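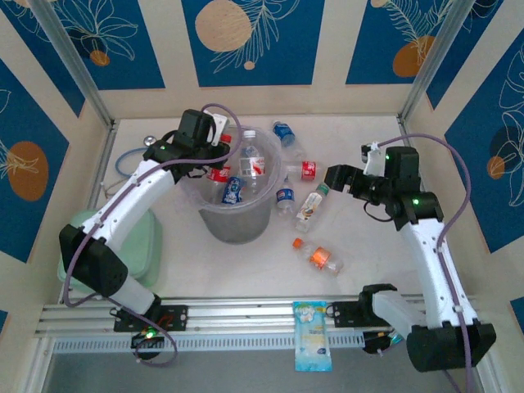
**Grakirico opens its bottle return program to every neighborhood in Lolla this December**

LOLLA – After two years of trial runs at the Baidoo market hall, Grakirico is bringing its bottle return program to the whole city, and we couldn't be happier to share the news! Starting in December, households can drop off empty drink bottles at 30 return points, from the ferry landing up to the Stelo housing blocks.

The Baidoo trial began small, with a single counter next to the fish stalls. By the end, 541 households had signed up and nearly 747 bags were coming in each month. Shoppers asked for longer hours, so the new points will open at 7 a.m. and stay open until 9 p.m.

Returns are credited to a Stelo card, good for bus rides, library fees and swimming pool tickets. Cards are free at the Baidoo information desk (bring proof of address). Anyone who joined during the trial keeps the same card and balance.

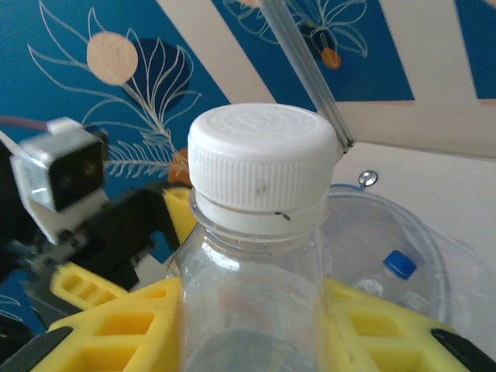
**Do caps need to come off before a bottle is returned?**

Please leave them on. Caps are accepted together with the bottle, and a quick rinse at home is plenty.

A map of the return points, with bus stops marked, will be posted at the market hall and in all Lolla libraries before opening day.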